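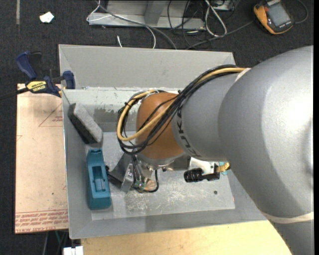
Quick one tonight, back on nights from tomorrow and there's laundry everywhere.

So the arm. People keep asking me how it's going at Trillier since the bin picking cell went in, and I keep saying "fine" and changing the subject, so here's the longer version.

For anyone new -- I've been in returns and sorting for 11 years. Parts come back in bins, all mixed up, you pick one out, look at it, put it where it goes. That's the job. 288 parts was a decent shift when I started. Target now is 300 and the cell is supposed to get us there without anyone's wrists packing it in.

It's a KUKA, orange-brown at the wrist, cables looped all over it. Bigger than I expected. I'd pictured something the size of a desk lamp, no idea why. The old bins stayed, same scraped up bottoms, same flaking paint. Everything else in my corner moved.

What's changed for me, in no order:

- I don't reach into bins much. My shoulder noticed inside two weeks. Physio's pleased
- I stand more. Didn't see that coming
- I get called over when it can't get hold of something, and that's most of my talking to people now, which is a bit sad written down
- lunch is staggered so somebody is always near the cell. Used to be all of us at one table

That last one is the one that bugs me. Management at Grultircombe (they own us, since the October before last) did a whole presentation on ergonomics and throughput and not a word about lunch. I brought it up. Got a nod. We'll see.

The blocky stuff it seems happy enough with. Anything long that's decided to stand up against the side of the bin, with a slot or a pocket in it, that's where I'd still back my own hand. You know by feel which end is heavy. You don't even think about it, you just tip it and it comes. Trying to explain that to the fellow from Sobczak who does the programming was an education for both of us. He had me pick the same part up over and over while he wrote things down. I've never been asked how I do my job before, not in all that time. Kind of liked it, kind of wondered what I was giving away.

Nobody's been let go. I'll say that because my mum asks every single phone call. Two of the casuals didn't get thier contracts renewed though, and you can call that what you like. I know what I call it.

There's training on offer, cell operator, a ticket and a small bump in pay. I put my name down. Half the crew did, the other half reckon it's signing your own pink slip. Had a proper argument about it in the parking lot, no hard feelings after, but still. I'm not sure they're wrong. I just figure if it's going to be there every shift I'd rather be the one who knows where the stop button is and what the fault codes mean. Code 107 I know already. Code 107 and I are close freinds.

The Trostotby site gets theirs next, same setup. If you work there and you're reading this -- ask about the lunch thing before it goes in. And get them to put down a decent mat, your feet will thank you.

Right, dryer's buzzing. More when I've done the course.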